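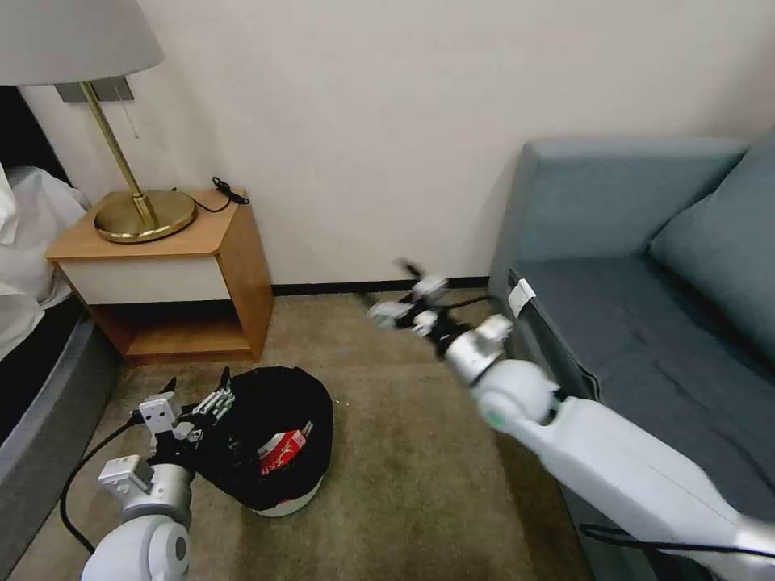 4. Arm roles and the handover of the lead

4.1 What we changed

Section 3 gave the full policy. This one is only about the lead token, the part most people asked about after the workshop version.

Short recap. Cleranon runs one shared encoder and two action heads, one per arm. In the base model both heads are active all the time and both are trained on everything. Works fine for symmetric jobs. For tidying a bedroom floor it does badly, and the way it does badly is boring: both arms drift toward the same object, slow down, stop. We called this the standoff. It was the single largest failure type in our first round.

The fix is a small discrete variable, the lead token. At every step one arm leads, the other supports. The leading head gets the full action range. The supporting head gets a reduced one: hold, steady, follow, retreat. The token is predicted from the same features as the actions and it is allowed to flip at 10 Hz, though in practice it flips far less than that, see 4.3.

No language input in this section. No planner above it either. Object order is whatever the policy picks.

4.2 Training data and labels

Demonstrations come from the Clustulell set, our own teleoperation recordings in furnished rooms. 3161 segments after cleaning. A segment is one object, from first motion toward it until both grippers are clear. Of these, 763 carry a hand-made lead label, done by Benjie Maglaya and Lucrezia Dal Bello working apart, then compared. Where they disagreed on the moment of the flip we took the later one. Where they disagreed on which arm was leading at all, the segment went back to the unlabeled pool.

The rest are labeled by a small classifier trained on the hand-made ones. Input is joint velocity and gripper opening from both arms over a short window, no images. We tried images. They made the classifier better on rooms it had seen and worse on ones it hadn't, and since the whole point was to spread labels to new rooms, we dropped them.

Two notes on the labels that cost us time.

First, operators do not lead the way they think they lead. Osvaldo Marino, who did a large share of the teleoperation, was sure that his right hand led nearly always. The labels say otherwise for containers. When a basket or bin has to be moved or tipped straight, his left starts and the right comes in to help. We left his segments as they were.

Second, retreat is underrepresented. People who teleoperate are lazy about getting the idle arm out of the way, they just park it. So the supporting head learned to park as well, often in the worst place. We added a weight on the retreat samples. Ugly but it helped.

4.3 When the lead flips

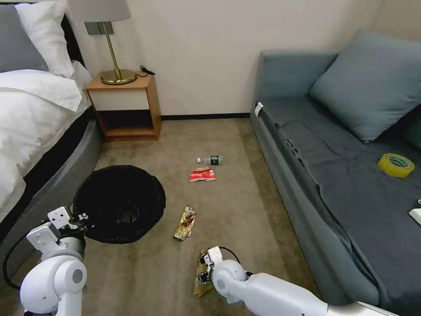
A flip is useful only if the arm giving up the lead has something stable to do in the meantime. Early versions flipped freely and the supporting arm simply let go, so whatever it had was back on the carpet. We now block a flip while the leading gripper is closed on an object, unless the supporting arm is in contact with a container. Wrapper pickup is the case to think about. In Fig. 4 the right gripper has the crumpled gold-and-brown wrapper just above the carpet, the left is reaching toward the black bin next to the bed, and the lead belongs to the right under our rule for as long as the left has no contact. A liner bag in the bin makes contact detection worse, by the way, since a fingertip on loose bag reads almost like a fingertip on nothing. We use motor current with a low threshold and accept some false contacts.

Fig. 4. Bimanual litter pickup in the Valcárcel room, head camera view. Lead token assignment for pickup with one gripper loaded; see text.

Soft objects and rigid objects differ here. A snack bag or a wrapper can be held badly and still arrive. A bottle on its side can't, it rolls inside the fingers when the wrist turns, and the policy responds by bringing the other arm over for help. Under the blocked-flip rule this help comes as a steady action from the supporting head and not as a competing grasp. Crisanto Cabrera suggested testing the rule with the bottles first. Good call, because the standoff shows up there quickly if it's going to show up at all.

Caps and other clothing we handle separately. A cap has a right way up and a lot of wrong ones, and pinching the brim is very different from pinching the crown. The lead token has no notion of this. We tried a third token value (both lead) for cloth and the training got unstable, the value was chosen all the time or never depending on the seed. Not pursued further. Cloth results are reported apart in the appendix and should be read as preliminary.

4.4 Comparison

Baseline is Guller, our earlier two-head policy without the token, retrained on the same segments with the same encoder and the same number of steps. We also ran Cleranon with the token fixed to right-leads, to see whether the gain was from the flipping or only from having a weaker second arm.

Evaluation was 207 episodes in total, split over the three models, in rooms with bed, nightstand, sofa and carpet. Object placement was drawn from a list made before any model was run. The evaluator did not know which model was loaded. That was Concetta Amato for nearly all of it, with Marino covering the late afternoons in December.

Findings, in plain words, full table in the appendix:

Standoffs nearly vanish with the token, fixed or flipping. So most of that problem really was two equal arms, nothing deeper.

Fixed right-leads does as well as flipping on single objects lying in the open. No difference we would defend.

Flipping wins where the container matters. Bin too close to furniture, bin that has to be shifted, bin that tips when the gripper brushes the rim. With right-leads the left arm can steady but can't start the move, so the right puts down its object, shifts the bin, goes back. Slow, and the second grasp fails more often than the first one did.

Guller is faster than both when it works. We don't have a good fix for this. The supporting head's reduced range makes it cautious and the caution costs time even on easy objects.

4.5 Failures we still see

Rim grasps. When both grippers come to the bin from opposite sides the contact signal fires on both within a few steps and the token can oscillate. We added a short hold after each flip. It stopped the oscillation and introduced a new problem, the arms now sometimes squeeze the rim from both sides for the whole hold. On a stiff bin harmless. On a woven or mesh basket we would not leave it runing overnight.

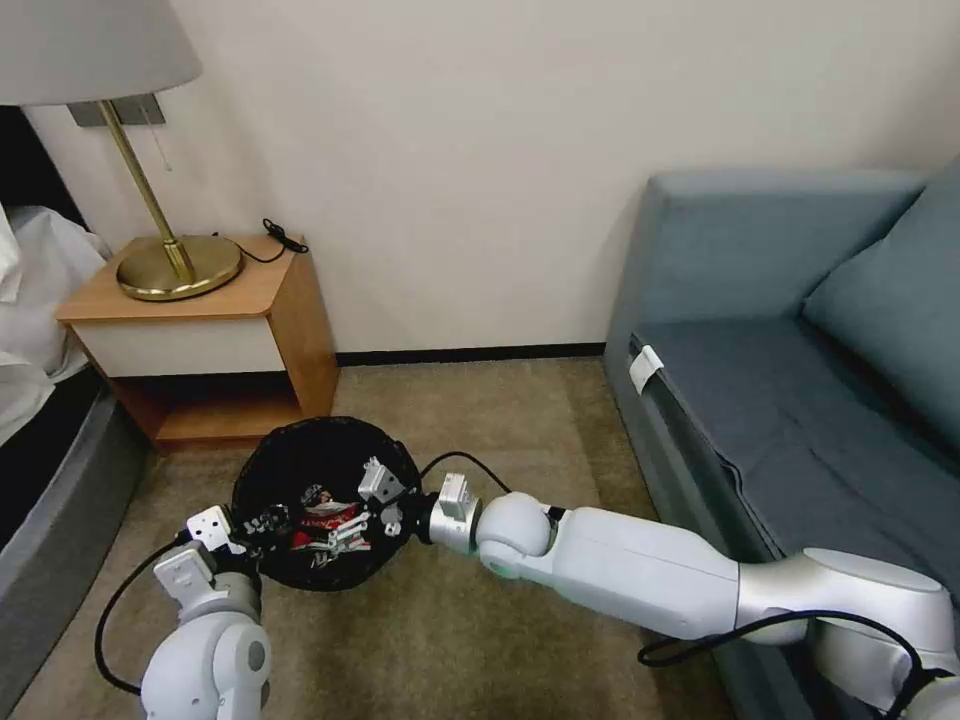
Why keep a hand-set hold time and not let the policy learn it?

We tried learning it and the learned hold went to zero. Training segments contain almost no oscillation, since human operators don't oscillate, so there's nothing in the data that rewards waiting. A hold of fixed length is crude, but it is easy to state and easy to reproduce. Corrective demonstrations recorded from the policy's own failures would probably be the right way to do this. Planned.

Cables. Loops near the wrist get into the head camera's view and in a few poses hide the fingertips. The encoder seems to cope when the cable lies the way it lay in training. After a cable was re-tied we saw more early closures, fingers shutting before they reached the object. Didn't measure this properly, only noticed. Re-tying it the old way brought the behavior back to what we had before, for what that's worth.

Narrow gaps. Between a nightstand and a sofa arm there is room for one arm to work comfortably and two to work badly. The retreat action helps but the policy retreats toward the robot's own body, always, even when sideways would be shorter. Again the data: operators pull back, they don't go sideways.

Small flat litter. Tiny scraps on mottled carpet are mostly ignored by all three models. We counted an episode as complete without them, same rule for every model.

4.6 Limits of this section

All rooms are similar in size and all have carpet. One robot, one head camera height. The lead labels reflect a handful of operators with their own habits, most of them right handed, and we have no idea how the classifier would do on a left handed one. Timing comparisons with Guller include the hold described in 4.5, which penalizes Cleranon a little on every flip. Removing it from the timing after the fact seemed wrong so we left it in.

Label files and the classifer weights are shared with the rest of the Clustulell material. Section 5 takes up the longer episodes, where the same policy has to move between the bed side and the sofa side and the lead token turns out to carry over less well than we had hoped.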